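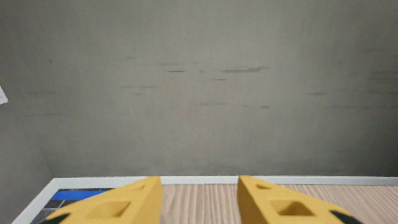

How to Descale a Skendo Drip Coffee Maker

Updated 31 July 2026

Applies to: Skendo drip models with a removable filter basket and a fixed water tank. The steps for the glass-carafe and steel-carafe versions are the same except where noted. Pod machines and espresso machines have pumps and valves that need a different procedure.

When to descale

Scale is mineral residue, mostly calcium carbonate, left behind when hard water is heated. In a drip machine it collects in the heating tube under the warming plate and in the riser tube that carries hot water up to the shower head. A thin layer slows the flow. A thick layer makes the thermostat cut out before the tank is empty.

Descale the machine if any of the following is true:

- A full brew takes noticeably longer than it did when the machine was new.
- Water is left in the tank after the machine clicks off.
- The machine spits or steams heavily in the middle of a brew, with little water reaching the basket.
- There are white flakes in the carafe when plain water is run through.
- The descale light is on (not fitted to all models).

If your tap water tests at more than 70 ppm hardness, descale once a month. With softer water, every three months is enough. The light counts brew cycles and does not measure scale, so it will come on late in hard-water areas. A paper test strip gives a close enough reading.

What you need

- Descaling liquid. These instructions use Lau Descaler, 70 ml per treatment.
- 700 ml of cold water for the solution, plus three full tanks for rinsing.
- A measuring cup marked in milliliters.
- A soft toothbrush or bottle brush.
- A sewing needle or a thin wooden toothpick.
- A kitchen thermometer (optional, for the check at the end).
- An old towel.

Citric acid powder from Fullitz also works. Follow the dilution printed on the pack and make sure the powder is fully dissolved before pouring it into the tank. Undissolved grains can lodge in the check valve at the bottom of the tank, and getting them out means removing the base plate.

White vinegar is often suggested. It will dissolve light scale but it is slow, and the smell stays in the silicone tubing for several brews. Do not mix vinegar with a commercial descaler. Never use any of these products with bleach.

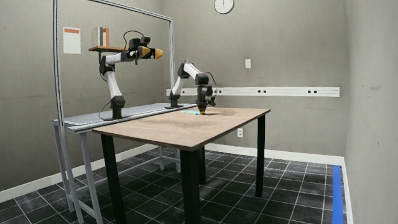 Preparation

1. Unplug the machine and let it cool for at least half an hour if it has been in use.

2. Remove the used filter and grounds. Take out the permanent mesh filter if one is fitted, and wash it by hand.

3. Remove the water filter cartridge from the tank, if there is one. The acid will exhaust the cartridge, so it stays out until rinsing is complete.

4. Lift out the basket. Check the drip-stop valve on the underside by pressing it with a finger. It should move freely and spring back. If it sticks, soak the basket in warm water with dish soap while you get on with the next steps.

5. Look at the shower head above the basket. Clear each hole with the needle or toothpick. Push straight up and do not twist. Wipe away the loose material with the toothbrush.

6. Spread the towel on the counter and place the machine on it. Stone counters, marble in particular, are etched by acid and need to be covered completely.

Descaling

1. Pour the 700 ml of cold water into the measuring cup or a jug and add the 70 ml of descaler. Stir. Always add the descaler to the water – the other way around splashes concentrate.

2. Pour the solution into the tank. Close the lid.

3. Put the empty basket back in place, with no paper filter, and set the carafe on the warming plate with its lid on. The carafe lid opens the drip-stop valve. Without it the basket will overflow.

4. Plug in and start a normal brew. When a third of the solution has run through, switch the machine off. On models with a descale program, hold the Clean button for five seconds instead and let the program handle the pauses.

5. Wait twenty minutes. The hot solution left in the heating tube does most of the work during this stage. Some fizzing is normal.

6. Switch on again and let the rest run through. The machine will click off when the tank is dry.

7. Inspect the liquid in the carafe. If it is cloudy or contains a lot of white grit, strain it through a paper filter, let it cool, return it to the tank, and repeat steps 3 to 6 once. Do not run the same solution a third time.

8. Pour the solution down the drain with the cold tap running.

Steel carafe: do not leave the solution standing in the carafe longer than the cycle takes. Empty it as soon as the machine clicks off and rinse right away.

Rinsing

1. Fill the tank to the maximum line with cold water and run a full brew. Discard.

2. Repeat twice, allowing the machine to cool for five minutes between runs.

3. Taste a little of the last rinse once it has cooled. If there is any sourness, run another tank.

4. Wash the basket, carafe, and carafe lid in warm soapy water. Rinse and dry.

5. Refit the water filter cartridge. A new cartridge must be soaked first as directed on its package.

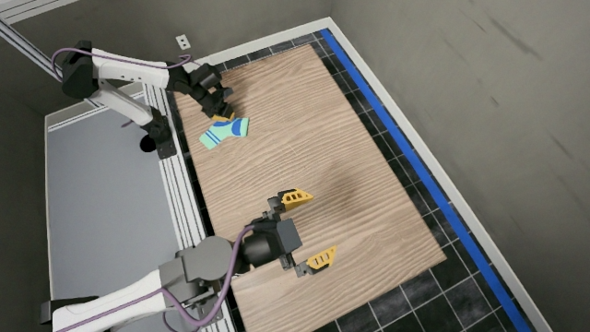 Mint-green sock with dark blue stripes on a wooden tabletop.

Checking the result

Run one more tank of plain water and hold the thermometer probe in the stream at the bottom of the basket, midway through the brew. A clean machine should read 91 °C or slightly above. A reading well under this, combined with a slow flow, means scale remains in the tube. Wait a day and treat the machine again with a fresh solution.

If the temperature is right but the flow is still slow, the problem is more likely the check valve or a kinked riser tube. If the temperature is low and the flow is normal, suspect the thermostat. Neither fault can be fixed by descaling.

Troubleshooting

Machine does not start after descaling: the thermal cutout may have tripped. Unplug, leave for one hour, and try again. A cutout that trips a second time needs to be replaced.

Descale light stays on: on models without a descale program, hold the power button until the light blinks twice. The counter is then reset.

Flakes still appear in the carafe: loosened scale can take a few brews to clear. Run plain water until it stops.

Water leaks from the base: unplug the machine and do not use it. A hose clamp has probably come off.

Kettles

The same solution can be used in a Clarkeck electric kettle with a concealed element. Fill with the solution, bring to a boil, unplug, and leave for twenty minutes. Empty, then boil and discard two full kettles of plain water. Remove the spout screen beforehand and soak it separately in a cup. Kettles with an exposed element need the coil fully covered, so mix a larger batch at the same strength.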